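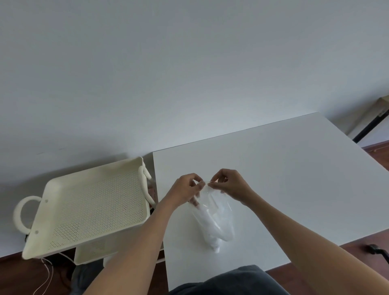

Bagging by hand, and what the new line leaves to us

Posted 2021-09-02 in Workplace News

The automatic bagging line at the Filtdale packing room has now been running for a full month, and several people at the other sites have asked what has changed for the staff there. Laiba Niazi, who has led the packing room since before the line came in, went through it with us last week. The short version is that the line does the plain work, people do the rest, and the rest is a bigger job than the plan allowed for.

Before the line, every order that left Filtdale was put in a clear bag by a person sitting at a table. You picked up the folded item, pinched the bag open, slid the item in, pressed the air out and closed the top. A busy day was 2,000 bags across the room. People were good at it, but by the middle of the afternoon thumbs and wrists were sore, and the sore hands were what came up most in the January staff survey.

The Hanesard machine takes folded goods off a short belt, blows the bag open with air, drops the item in and seals it. It handles towels, pillowcases and flat sheets in the standard sizes. It does not handle anything that is folded unevenly, anything thicker at one end, or anything that goes into the thinner film some customers ask for. The thin film sticks to itself, and the air jet often fails to part the two sides. Fingers are still better at that.

So the hand tables have stayed. On a normal day 300 items still come to them, mostly soft goods in odd sizes and returns that need a fresh bag. The machine also pushes out its own rejects, and these go into a gray bin at the end of the belt. Someone takes them out, checks the item, throws away the bad bag and starts again with a new one.

What has changed for staff

There were six bagging seats on the day shift. There are now four jobs in their place: two at the hand tables, one feeding the belt and one looking after the machine. The other two people moved to receiving, which had been short since the spring. No one was let go, and the company put that in writing before the machine was ordered. Moving departments was still a real change for the two who went. One has asked to come back when a seat opens, and that request is on file.

The four jobs rotate every two hours. This was not in the first plan. The supplier's layout assumed one trained operator who would stay with the machine all day, with everyone else fitted in behind. Laiba asked for the rotation after the first week, when it became clear that the person feeding the belt was doing the same reach all shift long.

"We got rid of one kind of sore hand and were about to get sore shoulders instead," she said. "Now you do a bit of everything. It takes longer to train people, but they can all cover for each other."

Training has been the slow part. Everyone on the day shift has done the basic session on loading film, clearing a jam and stopping the belt safely. The second session, which covers changing the seal temperature and reading the fault codes, has only been given to half of them. Until the rest have had it, a jam the operator cannot clear means calling maintenance, and the wait can be long if they are over at Proltport.

The hand tables

With fewer people bagging by hand, the room had space to set the tables up better. Table tops are kept clear apart from the item being bagged. Supplies sit on a rolling cart beside the seat, so there is no leaning across a pile of stock to reach the next bag. Chairs are adjustable and the staff have asked for footrests as well, which are on order.

The pace has changed too. There used to be a count per hour on the board. That count now applies only to the machine. The hand tables are measured on how many bags come back from the final check, and nothing else. Some of the longer-serving staff were unsure about this at first – they were used to seeing their number and were proud of it. Laiba still keeps a simple tally for planning, but it is not posted and it is not tied to anyone's name.

What is not working yet

Noise. The air jet is louder than expected, and the nearest hand table is too close to it. A screen is being priced.

Film changes. A new roll has to be fitted after every 200 large bags, far more often than for the small size, and the belt stands still while it is done. The operator's first hour on large goods is mostly spent on this.

The evening shift. The line does not run in the evening because no one on that shift has been trained. Evening staff bag by hand as before, and they have pointed out, fairly, that they have seen none of the benefit. Their first training session is being arranged now.

Next steps

Ansari is due to get the same machine early next year. Two people from the Ansari packing room will spend a week at Filtdale before then and work all four jobs in the rotation, including the hand tables. Laiba has asked that they be people who bag every day – supervisors can come along separately if they want to see it.

If you work at Ansari and would like to be one of the two, give your name to your shift lead. Questions about the moves to receiving, or about pay during training, should go to the staff office at Filtdale.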